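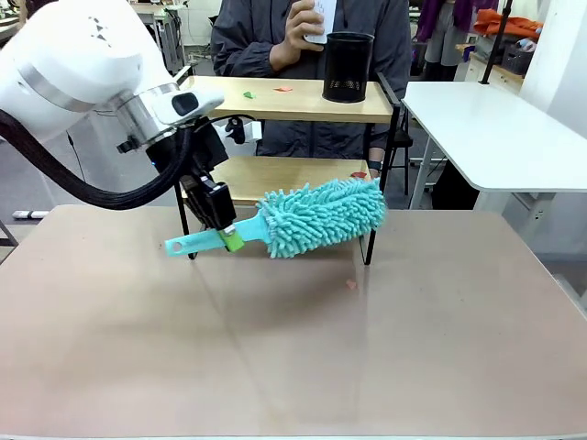

Section 4. Setting up the filter and first run

Read all of this before you plug anything in. Takes five minutes. The Discombe air cleaner ships with the filters still bagged, and a bagged filter will run the motor hot and clean nothing.

These steps cover the floor model and the wall model. Where they differ it says so.

What you need

Flat screwdriver (wall model only)
Scissors
A dry dusting tool, microfiber is good
Pencil
The door key, taped inside the lid of the carton

4.1 Pick the spot

1. Floor model: hard floor or low carpet. No shag. The intake is at the bottom and long pile blocks it.
2. Leave 46 centimeters clear on the intake side. Less on the other sides is OK, but not flat against a curtain.
3. Not in a bathroom. Not next to a stove.
4. Wall model: use the paper template. Mark the four holes in pencil, check with a level, then drill. Plaster walls need the longer anchors (bag B).
5. Keep the cord where people don't walk. No extension cords.

Note – bedrooms: put it at the foot end of the bed. The air comes out the top and it's a cold draft on your face otherwise.

4.2 Unbag the filters

Do this with the unit unplugged.

1. Turn the key a quarter turn to the left. Door drops toward you, so hold it.
2. Slide out the mesh pre-filter. It's the thin gray one in front.
3. Pull the main filter out by the two cloth tabs. Don't grab the pleats.
4. Cut both bags off. Cut at the seam, away from the filter face.
5. Throw the bags out right away. Keep away from kids and pets.
6. Look for the arrow on the filter edge. Arrow points INTO the unit.
7. Main filter in first, then the mesh. Mesh clicks at both top corners. If only one clicks, take it out and start over.
8. Close the door, key back a quarter turn to the right.

Caution: the door switch cuts power when the door is open. Don't tape it down to "test" the fan. We get units back like this and the warranty does not cover them.

4.3 First run

1. Plug in. One beep, amber light.
2. Press and hold Power for three seconds. Light goes green.
3. Fan starts on Low. Let it run on Low for an hour before you try anything else.
4. A slight smell of cardboard or new plastic is normal on the first day. Burning smell is not normal – unplug and call.
5. After the hour, step through Medium and High with the fan button. It should get louder at each step. If High sounds the same as Medium, the filter is probably in backward. Go back to 4.2 step 6.

4.4 Set the filter clock

The unit doesn't measure dirt. It counts running hours, and thats all it does. Fresh out of the carton the clock is set to 4,000 hours. Fine for a normal home. Change it if you have a dog, a cat, a wood stove, or building work going on.

1. Hold Fan and Timer together untill the light blinks.
2. Tap Timer once for the short setting (600 hours). Tap again to go back to the long one.
3. Let go and wait. Two beeps, saved.
4. Write the setting and the month on the sticker inside the door. Example: "short, September."

Note – power cuts: the clock keeps its count. You don't have to set it again after an outage. You do have to set the fan speed again.

4.5 Dusting and weekly care

Outside only for this part. Unplug first, always.

1. Dust the top grille first, then the sides, then the bottom intake. Top down, or you do the bottom twice.
2. Use it dry. No spray, no polish. Polish gets pulled inside and coats the sensor.
3. Go along the slats, not across. Fluffy heads snag on the corners if you go across.
4. Shake the duster out outdoors, or over a bin. Not in front of the intake.
5. Fingerprints on the panel: soft cloth, barely damp, then dry.
6. Behind the wall model: long handled duster, slide in from the side. Don't pull the unit off its bracket for this.

Washing a microfiber duster: go by its own label. If the label's gone, cool water, mild soap, no fabric softener. Air dry. Make sure it's all the way dry before it goes near the unit again.

Caution: no compressed air. It drives dust past the mesh and into the bearing.

4.6 Monthly care – the mesh

1. Unplug, open the door, take out the mesh ONLY.
2. Light dust: vacuum it with the brush head, both sides.
3. Greasy dust (kitchens): lukewarm water, drop of dish soap, rinse untill clear.
4. Stand it on edge to dry. Overnight. Do not use a hair dryer, the frame warps.
5. Put it back, both corners clicked.

Never wash the main filter. Never vacuum it either. When it's done it's done. Replacement is part 808, one per box, same for both models.

4.7 Changing the main filter

1. Amber light blinking slow = hours are up. You can keep running for a few days while the new one ships.
2. Unplug. Lay newspaper under the door.
3. Take out mesh, then main filter. Straight into a trash bag, tie it.
4. Wipe the inside with a dry cloth. Don't touch the small round window on the left, it scratches.
5. New filter in, arrow into the unit. Yes, cut the bag off this one too.
6. Mesh, door, key.
7. Plug in. Hold Timer for five seconds to restart the clock. Light goes green.

If the light stays amber after step 7 you let go too early. Hold it again.

4.8 Quick fixes

No light at all – door not fully locked, or the outlet is on a wall switch.

Green light, no fan – timer is on. Tap Timer till the little clock symbol goes out.

Rattle on High – mesh only clicked on one side. Or the floor isn't level; turn the front feet.

Whistle – something on the top grille. Don't put plants or mail up there.

Light turns red – motor too hot. Unplug, wait an hour, check the intake for fluff, try again on Low. Red a second time, stop using it and call.

Dust on shelves even though it runs all day – normal. It catches what's floating by. It won't pick up what has already landed, you still have to dust. Run it on High while you do the shelves and for an hour after.

4.9 Parts and help

Filters, mesh, keys and wall anchors come from Trellero, the parts desk. Have the model letter ready (F or W, on the sticker inside the door). Lost key: ask for Boonmee Kamolrat, keys don't go through the regular order form.

Wall mounting questions go to Sidra Durrani, mornings only. Send a photo of the wall and say what it's made of if you know.

Mistakes in this manual: Garba Olatunji, same desk. Say which step number.

Section 5 covers the timer and child lock.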